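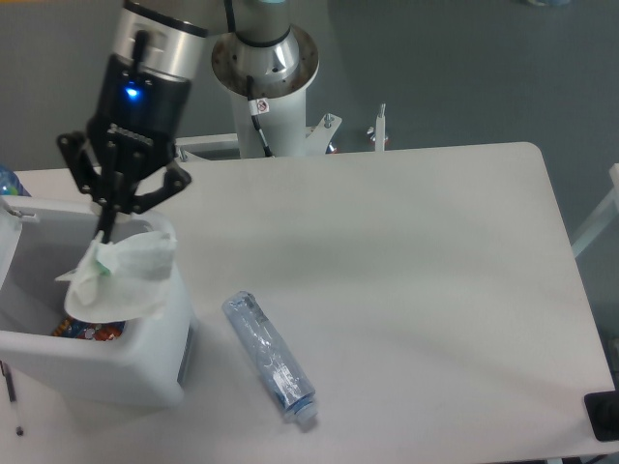
Faire le tri sur une table, ça a l'air bête comme chou, et pourtant j'ai mis des années à avoir une méthode qui tient ! Chez moi la table attire tout : bouteilles finies, mouchoirs, emballages de biscuits... Alors je vous raconte comment je fais maintenant, il me faut 3 minutes le soir et je n'y pense plus.

Première chose, la poubelle de table. La mienne vit à la maison depuis avril et je ne reviendrais pas en arrière. Prenez-la petite, blanche si vous voulez voir quand il faut la laver (moi j'ai besoin de ce rappel, hein), avec un couvercle à charnière qui tient ouvert tout seul. Les couvercles qui retombent sur la main, non merci. Avant j'avais une Drisine à pédale, très jolie, mais il fallait se lever à chaque fois et donc personne ne se levait.

Posez-la à un bout de la table, du côté de votre main libre, et ouvrez le couvercle en grand avant de commencer. Ensuite on y va dans l'ordre :

D'abord les papiers froissés, mouchoirs, lingettes. Attrapez-les par le milieu et descendez la main jusque dans le bac avant de lâcher. Si un coin reste accroché sur le rebord, poussez-le, sinon le couvercle ferme mal et ça m'agace toute la soirée.

Puis les emballages, sachets de bonbons et compagnie. Je les tasse au fond, dans un angle, ça laisse un peu de place pour le reste.

Les bouteilles en plastique, à part ! Une petite bouteille d'eau, je la vide complètement dans l'évier, je l'écrase dans la longueur et je revisse le bouchon tout de suite pour qu'elle reste plate. Elle part au bac de tri avec son étiquette, chez nous c'est accepté (regardez les consignes de votre commune).

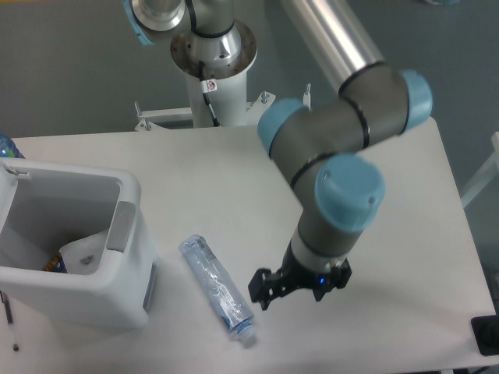
Ebbe Kristiansen m'a écrit que chez lui, un sac au fond du bac, ça glisse toujours, et qu'il préfère laver le plastique nu à l'eau chaude. Pourquoi pas ! Moi je garde le sac, mais je le coince sous le rebord avec deux pinces à linge.

Pour finir, un coup d'éponge bien essorée sur le plateau, du fond vers soi, et on rabat le couvercle. Je vide quand c'est aux deux tiers, sans attendre que ça déborde. Et une fois par semaine, vinaigre blanc dans le bac, 25 minutes, rinçage, séchage couvercle ouvert.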